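# Kassab Cotton Polishing Cloth

Supplied by Utar Textile Care, Skurnbridge

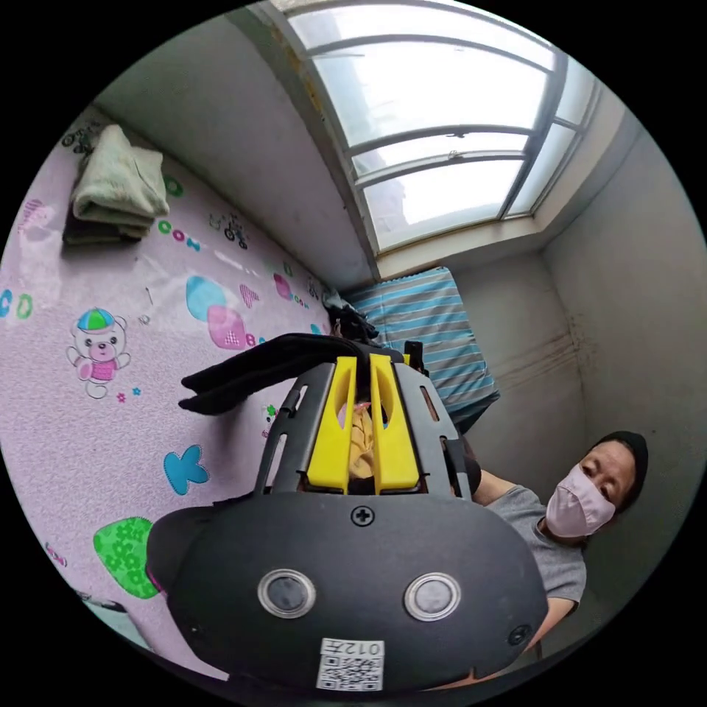 ## Product overview

The Kassab is a reusable cloth for drying and polishing glassware, cutlery and glazed tableware. It is woven from 100 percent cotton and hemmed on all four sides. The cloth is intended for hotels, schools and catering departments that launder their own linen.

## Specifications

- Material: cotton, undyed or dyed
- Size: 18 by 70 cm
- Edge: double-stitched hem
- Pack quantity: 100 cloths
- Colors: natural, gray, slate blue

Dimensions are given before washing. Customers should allow for slight shrinkage during the first three cycles — this is normal for untreated cotton and does not affect performance.

## Washing and care

Wash new cloths once before use to remove finishing starch. Dark colors should be washed separately for the first two cycles. Do not use fabric softener, as it leaves a coating that reduces absorbency and may streak glass. Tumble dry on a medium setting or line dry. Chlorine bleach is suitable for the natural color only.

## Choosing between Kassab and Otar

The Otar cloth has a looped surface and holds more water. It is recommended for drying pans and wiping counters. The Kassab has a flat weave and leaves less lint on clear glass. Many kitchens keep both and assign a separate color to each task.

## Ordering

Orders are accepted by the full pack. Mixed colors within one pack are not available. Slate blue was added to the range in June and is supplied on the same terms as the other colors. Unopened packs may be returned to the Skurnbridge warehouse with the original delivery note.

Page revised Wednesday, September 1, 2021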